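About Brernurier School

Brernurier is a small evening and weekend school that teaches geography and map reading to adults and older teens. We opened in Espiritu in a rented room over a print shop, moved twice, and now have two floors of a former bank building in Skiden. The vault is still there. We keep the paper maps in it.

Most school pages like this one promise to change how you see the world. We have read a lot of them and we don't believe them. A course in geography will teach you some geography. If you come to class and do the reading you will be better at maps than you were, and you'll probably get annoyed at the ones in the newspaper.

How we got started

The school grew out of a reading group that kept arguing about an atlas. Half the group thought the atlas was wrong about a border and the other half thought the newspaper was. Both sides had a point, as often happens with borders, and it took most of a winter to sort out why. By February the group had a reading list, a waiting list and a landlord who wanted us to start paying properly. So we started charging.

We have kept a few habits from that time. Every course still begins with two maps that disagree. Students are asked who made each one, who paid for it, and what got left off. We don't hand out the answer in the first week, and in a couple of cases we don't have one.

What we teach

There are five courses in a normal year. Map Reading is the one most people take first, and it covers scale, contour lines, grid references and the business of finding out where you are when your phone has died. Projections comes next. After that you can choose between Rivers and Coasts, Cities, and Borders, which is the course that fills up first and produces the most complaints. We take the complaints as a fair sign that people are awake.

Classes are capped at 21 students. We tried larger groups and the back rows stopped asking questions. 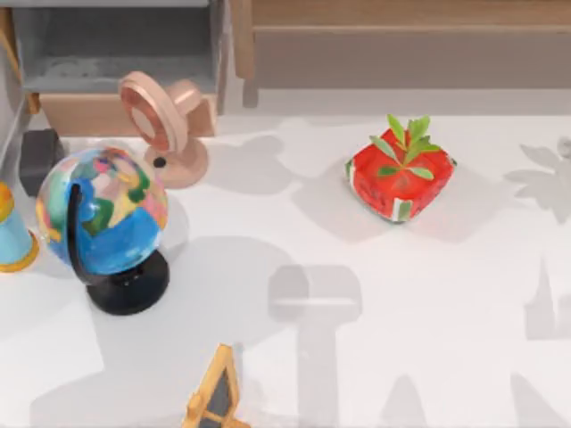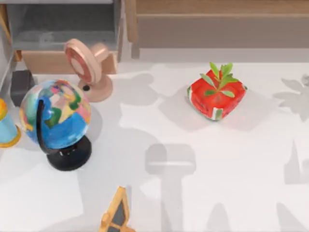 A small desk globe on a black base.

Projections is taught the slow way. Students work out for themselves what has to stretch or tear when a round surface is laid flat, and they get it wrong for a week or two before it settles. We have looked at software that claims to get the idea across in an afternoon. Several of us sat through the demonstrations. People came out saying they understood and then couldn't say why Greenland looks so big on one wall map and so modest on another. We'll keep the slow way for now.

What we don't claim

We are not a university and we don't award degrees. You get a letter saying which course you took and whether you finished it. Some employers care about the letter and most do not. If someone has told you that a certificate in map reading will get you a job, please ask them which job.

We don't publish success rates. Other schools do, and when we asked how the numbers were put together the answers were vague. Was a student who dropped out in the second week counted? What about the one who never paid? We could invent a method that made us look very good, and so could anyone else.

We also don't sort people into visual learners and verbal learners. We used to hand out a quiz for that. It was fun to fill in and made no difference we could see to how anybody did, so it went in the recycling.

The Preder collection

The best thing we own is the Preder collection, 368 sheet maps left to the school on the condition that people be allowed to touch them. They are mainly road and rail maps, with a few harbor charts and one very strange tourist map of a lake that was later drained. None of it is worth much money. We had a dealer look it over and he was polite.

Students may use the sheets at any table on the lower floor with clean hands and no coffee. Pencils only. Visitors who aren't enrolled can ask for an hour with the collection on Saturday mornings. Please write ahead so that someone can be there to open the vault, which sticks in damp weather.

Fees and money

Student fees pay for nearly everything. A small grant from the town covers part of the heating. We have turned down sponsored wall maps three times. The maps were nicely printed, but each one had the sponsor's branches marked more clearly than the rivers.

Roughly 100 people take a course with us each year. Growing past that would mean another floor, and we have heard enough stories of schools that got bigger and worse to be in no hurry. A second site in Espiritu comes up at meetings from time to time. So far the rent has ended the discussion.

Before you sign up

Come and sit in on a class first. There is no charge and no one will call you afterward. If the pace seems slow to you, it will probably seem slow in week six too, and you may be happier with a good book and a long walk. We keep a list of books we like by the front door and you're welcome to copy it down.

Enrollment for the fall courses opens in the summer and is handled at the front desk or by mail. We don't offer early discounts. The price is the same on the last day as on the first.

Page last reviewed Wednesday, June 20, 2018. Course times change more often than this page does, so check the notice board.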